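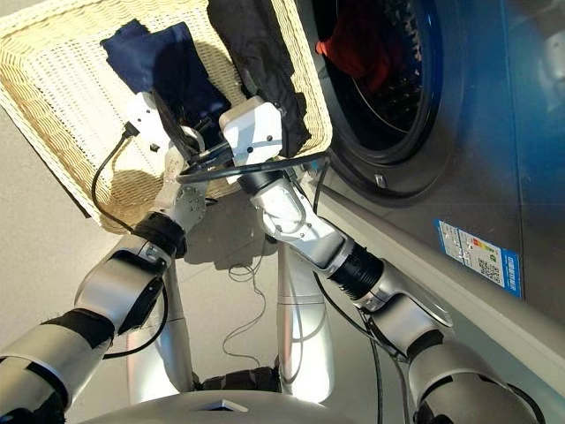
Both grippers on the basket, right in front of the open washer.

Laundry Cell Gallery: Looking After Trinda

Welcome back to the Trinda page! April was service month, and Dean Mellor and I had a great time with it. New wrist cables on both arms, 11 screws swapped for longer ones, and a full check of every joint (my favorite job, I could do it all day).

We leave slack in the cables at the wrists so the joints can turn freely. Freya Inskip worked out the loop size, and she's still tweaking it!

Next up are the thin wires down by the base. Nimal Jayawardena has a sleeve for them, and we're fitting it Wednesday. More pictures after that!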